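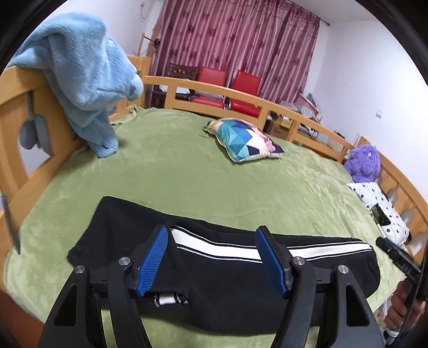 What is Grikiletti?

A set of notes and labels on folding and putting away clothes in an ordinary bedroom, with the bed used as the folding surface.

Contents

notes/ – one plain text file per folding session
labels.csv – one row per garment per session
terms.txt – the words used in the label columns
storage.txt – where each kind of garment goes afterward
CHANGES – what was edited and when

Size

There are 26 session notes and 410 rows in labels.csv. Five of the sessions cover bedding only and have no garment rows. Their notes are still in the folder.

The room

The bed in the room has a pale wooden frame with a tall headboard and a green fleece blanket. Clothes are folded on top of the blanket. A blue blanket or robe is sometimes kept over the headboard. It is treated as part of the room and gets no row unless a session note says it was folded.

Fleece grips cotton and knit fabric more than a tabletop does. Small garments drag the blanket along with them, and long ones keep their creases while the second half is brought over. Anyone comparing these labels with Flestavov, where all folding is done on a hard table, should expect different values in the "refold" column.

Columns in labels.csv

session – number of the note file
garment – shirt, pants, jacket, towel, sock, other
color – main color only, one word
trim – stripe, piping, print or none
fold – flat, half, thirds, band, roll
edges – even or uneven
refold – number of times the fold was opened and started over
place – drawer, shelf, hook, basket

A "band" is a garment folded lengthwise into one long strip and left that way. It is a stage on the way to thirds for most pants, and the final fold for anything that goes over a rail. If a garment can't be told apart once it is folded, such as dark sweatpants and a dark track jacket, use "other" and leave the guess out. We had several rows wrong in the first version for this reason.

"Uneven" means one end is bunched or the layers don't line up. A cuff that narrows is still even.

How a session goes

1. Pull the blanket reasonably smooth. Small ridges are fine.
2. Lay out one garment at a time.
3. Close zippers and turn pockets in.
4. Fold lengthwise first, then across.
5. Write the row before the garment leaves the bed.

Storage names

The drawer inserts are from Skustora and come 11 to a pack. Older notes call them "trays" and newer ones call them "inserts" – same thing. Hattar is the name we use for the tall shelf unit by the door.

Known problems

Socks were entered as pairs until February and singly after that. The older rows have not been converted.
Color is unreliable for navy and black.
Session 11 has two note files. Use the longer one.
The towel rows have no trim values.

Use

Free to copy and change. Keep this file with the data. Corrections to labels.csv are welcome if they give the session number and the row.

Last edited 11 October 2026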